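Cerkano Library to Reopen Main Reading Room in January

The Cerkano Public Library will reopen its main reading room in January, following the completion of repairs to the ceiling and the replacement of the original heating system. The room has been closed to the public for 16 months.

Joni Oksanen, director of library services, confirmed the schedule in a statement issued Monday. Furniture and shelving will be returned to the room over the coming weeks, and staff will begin moving the local history collection back from temporary storage on Ledo Street once the final safety inspection has been signed.

"The reading room is the part of the library that residents ask about most," Oksanen said. "We are grateful to everyone who has made do with the smaller rooms, and we look forward to opening the doors again."
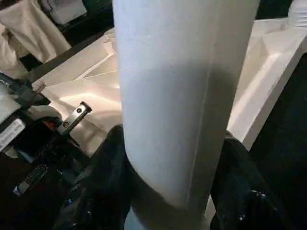 A white cylinder held upright near its lower end.

The closure began after an inspection found that plaster above the east windows had separated from its supports. Further examination showed that a slow leak from a heating pipe had affected a larger section of the ceiling than first believed. The library decided to carry out both repairs under a single contract, which was awarded to the building firm Lindqvist.

When the room reopens, it will have 29 additional seats, most of them at the long tables along the north wall. Power outlets have been added at every table. The card catalog cabinets, no longer in daily use, will remain in their original position beside the entrance. Two group study rooms have been created in the former periodicals office and may be reserved at the front desk for up to 3 hours at a time.

The local history collection will be available by appointment during the first weeks. Readers who wish to consult maps, parish records or bound newspapers are asked to submit a request in advance, as some items are still being returned to their permanent shelf locations.

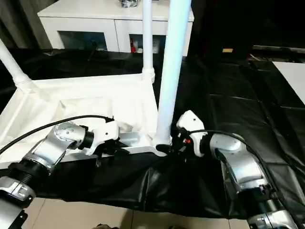

Hertta Hirvonen, head of the local history department, said that the move had given her staff an opportunity to check each item against the printed inventory. Several volumes listed as missing were found shelved under earlier call numbers, among them a set of account books from the Pameo mill. These have been cleaned and placed in new boxes, and a guide to their contents is being prepared.

"Researchers have written to us about the mill records for years," Hirvonen said. "It is a pleasure to be able to give them a different answer."

Regular opening hours will apply from the first day. The children's department and the lending desk will continue to operate without interruption while furniture is moved, although the side entrance on Ledo Street will be closed to visitors until the work is finished. Borrowers may return books at the front entrance during this period.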